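Opinion
Filed in April under Housing and Home

Let renters keep the shelves

When I moved out of my last apartment, on Dramside, the lease gave me 4 days to return the walls to their original condition. I had lived there long enough to put up shelves in the hall, a coat rail by the door and a narrow cabinet over the washing machine. All of it was level and solid. All of it had to come down, and the holes had to be filled and painted.

The next tenant, I learned from a neighbor, put up shelves in the hall within a month.

I think this is a waste, and I think the standard lease should change. A tenant who adds something sound and useful should be able to leave it in place. The landlord could still object, but would have to give a reason in writing. At present silence counts as a no.

My removal bill came to $408. That covered filler, paint, a rented sander and a man from Stankevičius, the repair firm on the corner, who fixed the one spot I made worse. The cabinet had cost me less than that. A family in the same building paid $2,990 after an inspection, most of it for taking out a built-in desk that a child had used for years. They didn't fight it. Few people do when the deposit is held by the other side.

Landlords say they can't be stuck with every tenant's carpentry. That is fair. Some of it is bad, and I have lived with a shelf that dropped its books at night. But an inspection happens anyway, and the inspector can tell a loose bracket from a tight one. Panarau, where my sister rents, uses a one-page form for this. The tenant lists what stays, the landlord signs or objects, and the matter is closed before moving day.
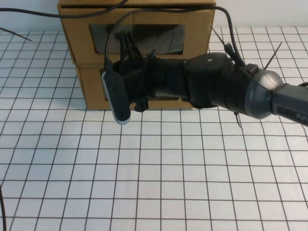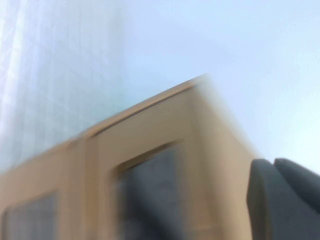 Storage is where most of these arguments start, and small apartments have never had enough of it. People make do with what is at hand. Two cardboard boxes stacked one on the other, with openings in the front, will hold a surprising amount, and I kept my shoes that way for my first winter on Tratia Street. Then people want something better, and they build it or buy it and screw it to the wall. I don't see why the law should push them back to boxes. My current lease is 19 pages long and spends two of them on wall fixings. I have asked for the Panarau form to be attached to it. The agent said she would pass the request along, and in the meantime my shelves are leaning against the bedroom wall.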